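The Long Way Around to Birberg

I meant to write this weeks ago, while my legs still hurt, but then November came with all its leaves and dentist appointments and here we are. So let me tell you about the old rail trail, the one from Plukholm up to Birberg, because I have been talking my family's ears off about it and they've asked me (kindly) to find another audience.

It's 119 miles if you do the whole thing and 142 if you take the river loop, and of course we took the river loop. My sister-in-law had read that the loop was the pretty part. It is the pretty part! It is also the part with the hills, a detail she'd skipped over, and by the second afternoon I was walking my bike up a gravel grade with a bag of warm plums swinging from the handlebar and saying things I won't put on this blog.

We stayed the first night in Preketti, over a bakery, which sounds like a dream until the mixers start up at four in the morning. I lay there smelling cardamom and decided that if I was going to be awake I might as well be first in line. The rolls were so good I bought six and told everyone I'd bought four. (Sorry, Dan. You know now.)

What I had wrong, going in, was the packing. I brought two pairs of jeans, a hardcover novel and a hair dryer. I mailed the jeans home from Preketti and carried the novel the whole way out of stubbornness, and I still haven't finished it. If you're going, take one warm layer more than you think and one book fewer.

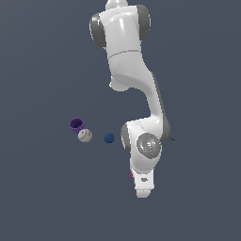
Trinidad Lagman wrote to me after my last post to say I'd be foolish to skip the Bañez side of the river, that the big climb there is up to 900 feet but the road is shaded nearly the whole way, and that there's a woman at the top who sells lemonade out of her garage until the first frost. She also said my tires were too skinny, and she was right about that too. I changed them in a parking lot with a lot of help from a teenager.

Well, we did go by way of Bañez, and the shade was lovely, and the garage door was down. I drank the last of my water sitting on the curb across the street and ate a plum that had more or less turned to jam. I'd still go back for that stretch. There's a place where the trees open and you get the whole valley with the river folded up in it, and we stood there long enough for our shirts to dry.

Birberg itself is small and a bit sleepy and has the best bathtub I have ever met. We got in after dark, ate grilled cheese at the only counter still open, and slept until ten. I've promised to do it again in spring with my brother, who wants to go the other direction so the hills run the right way. I'll let you know whether his knees agree.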